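Search this site Enter keywords
Filed under: Work and Technology, Warehousing, Field Studies
Last updated 17 November 2023

4. Changes to the sorting task at Rallgate

4.1 Setting and staff

Rallgate packs mixed orders for small shops. Before the change, each sorting table had one person who picked up loose goods and put them in the right basket. Eight sorters took part in our interviews, which were carried out in April by Kumarasinghe and Virág. Six of them had worked at the site before the robot arms were brought in.

4.2 From handling to checking

Under the Ploltero system the sorter no longer lifts most items. The job is now to lay out the table, write the labels, watch the arm and step in when it stops. A shift is planned at 220 items per table, the same as before. Sorters get a 15-minute break from watching in every two-hour block, a rule the shift leads asked for after the first week.

Most of those interviewed said their wrists and shoulders hurt less. Several also said the day felt longer. One sorter told us she used to talk with the person at the next table while her hands worked, and that she now has to keep her eyes on the arm.

Labels were a common topic. The sorters write them by hand on plain paper and choose the wording themselves, and two shifts did not always use the same word for the same goods. Figure 3 gives a typical layout, with fruit and packing supplies on one table.
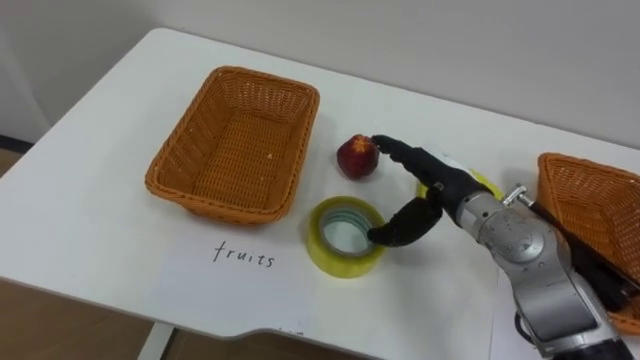
Figure 3. Sorting table with a basket labeled "fruits." The index finger of the robotic hand touches a round red fruit; a roll of clear tape lies nearby.

4.3 Training and pay

Training was given on site and covered stopping the arm, clearing the table and restarting. Pay grades were left as they were. Sorters who also trained others thought this was unfair, and the matter was still open when our interviews ended.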